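Search products, parts and manuals
Search
Clear

Sunitz Hand-Held Gripper – demonstration and hire

7/7/19
By Ebere Effiong

The Sunitz is a two-finger gripper on a hand grip, with a camera mounted behind the fingers. You carry it yourself and do the job with it, and the recording is used afterwards to teach a robot arm the same job. Lilside stocks the gripper for sale and for hire, singly or as a pair, and we run demonstrations for anyone who wants to try it before ordering.

This page covers what you get, what the demonstration is like and what to sort out before you come to one. If you already own a Sunitz and need finger screws or pads, go to the parts counter at the front of the building and bring the old part with you.

What comes in the case

A single set has the gripper, the camera, a charger, a wrist strap, a spare pair of finger pads and the printed guide. The pair set has two of everything except the charger, which takes both units at once. The case is grey with foam inside. Please put the pads back in their own slot when you return a hire set, as they mark the lens if they travel loose beside it.

The lens is very wide. It takes in the fingers, whatever is between them and a good part of the room behind. People who have only worked with a fixed overhead camera find this odd for the first hour or so, then stop noticing. Straight lines bend toward the edges, and the software that comes with the set corrects for this when you load your recordings.

The demonstration

We hold demonstrations in the back part of the Lilside building and, by arrangement, at the customer's own place. Hanne Pitkänen does most of them. She starts with the grip, because nearly all early trouble comes from holding it too hard. The trigger has a light pull. You squeeze until the fingers meet the object and then stop, and if you keep squeezing you will crush a soft packet or push it away.

After that you pick things up. We don't use blocks or test cubes for long. Blocks are fine for learning the trigger, but they don't slide, fold or catch on one another, and household goods do all of those. Most of the session goes on packaged food, cloth, paper bags and whatever else is to hand. You are welcome to bring your own goods, and people who pack or sort for a living usually get more from the visit if they do.

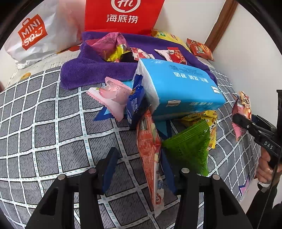 Grippers at work on a pile of snack packets, with the tissue pack lying on the purple towel.

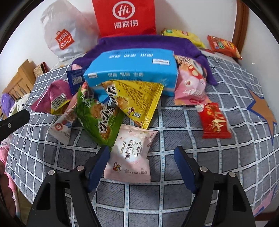

Film wrappers are the hard part. A crimped end gives the fingers something to hold, so go for the crimp when you can reach it. If the packet is lying flat, come in low with one finger nearly touching the surface and close slowly. A full bag of chips is easier than it looks. Hold it near the top seam and let it hang.

Work from the top of a heap and take the items that nothing else is resting on. This sounds obvious, and almost everyone ignores it after ten minutes. When a packet from lower down is pulled out, the others shift, and the recording then has a lot of movement in it that has nothing to do with the grasp. Hanne will ask you to leave those ones and come back to them.

Two hands or one

Start with one. We lend the second unit partway through, once the first feels normal. Holding a bag open with the left and filling it with the right is a common job, and it is much harder with grippers than with fingers. Keep your elbows in and don't let the two units knock together. The bodies will put up with it but the mounts can go out of line, and after that you need to run the alignment again.

Jarmo Seppälä came to the March demonstration from Kobori, where he looks after the packing benches. He spent most of the visit on the pair and told us the left hand was the one that needed the practice. He also thought the grip was too thick for smaller hands. We passed this on, and a slimmer sleeve is now offered with hire sets. Ask for it when you book, as it has to be fitted here.

Pirjo Laaksonen from Stornunus tried the same units and was less happy. She wanted to sort thin paper sleeves and found the standard pads would not separate two of them. That is a fair complaint. The pads are made for packets, boxes, cloth and small bottles. We have not found a pad that handles single sheets well and would sooner tell you so now than have you hire a set for it.

Recording

Each unit records to its own card. Press once to start and once to stop. Keep each recording to one job, start with your hands still and finish with them still. A session of short, clean recordings is more use than one long one with talking and resets in the middle.

At the March demonstration the visitors made 1,067 recordings between them, and 39 were thrown out when they were checked. Most of the rejected ones had a late start – the hand was already moving when the button was pressed. A few had a sleeve over the lens. Roll your sleeves up.

Leave the room lights as they are for the whole session. If you are working near a window, draw the blind before you begin.

Cost and booking

A place at a demonstration is free. We take no more than 5 people at a time so that everyone gets a proper turn. A pair set is $250 a day to hire, and a deposit is held on your card until the case has been checked back in. Weekly hire is cheaper by the day and is quoted on request. If you buy within a month of hiring, one day's hire comes off the price.

Ottar Hedlund handles bookings and hire. Tell him what you want to pick up, how big it is and whether you need one unit or two. For a visit to your own place we need a bench or other flat surface at a comfortable height, a power point within reach and enough room for two people to stand side by side. We bring the rest.

Parking is behind the building. Use the side entrance and ring the bell, since the front counter shuts at lunch.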